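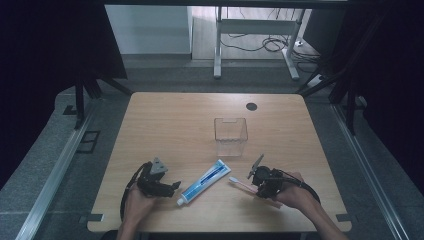
Translation Tools

Podirness 4 brings a new term base and drops the old import screen

Whitelaw, the company behind the translation editor Podirness, released version 4 of the program in June. The update is free for everybody with a current maintenance plan. Users with an older license have to pay for the upgrade, and the price was not yet on the website when we wrote this item.

The biggest change is in the term base. Until now each project could use only one glossary for searching and one for writing. In the new version a translator can attach as many glossaries as she wants and put them in order of priority. When two of them give a different translation for the same word, the one with higher priority is shown first, and the other stays visible in gray under it.

The import screen was also made new. The former one had some 97 settings on a single page, and many users complained that they did not dare to touch any of them. Now the settings are divided by file type, and only those which concern the opened file are displayed.

"We looked at the support mail and most of it was about import," said Ximena Barrientos, product manager at Whitelaw, in an online presentation for users. "People were losing tags in tables and they did not know why."

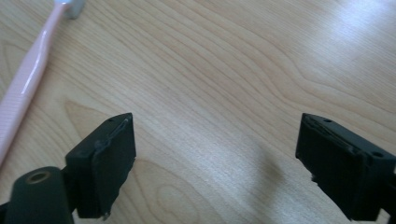 The presentation lasted two hours and was recorded. It can be watched from the customer page after login.

Not everything has arrived as announced. The connection with Manance, the project management system which many agencies use, still works only in one direction: jobs can be received in Podirness, but the word counts are not sent back. According to Whitelaw this part will follow in a smaller update.

Anitha Acharya, who translates technical manuals from German in Brerkport, has tested the beta with her own files. She finds the search in long documents clearly faster, but she is less satisfied with the spell checker. "It marks again the words I have already added to my dictionary," she told us. "I had to import the dictionary a second time – after this it was fine."

Projects made with version 3 open in the new one without conversion. The opposite is not possible, so teams that share files should agree on the date of the change before anyone installs it.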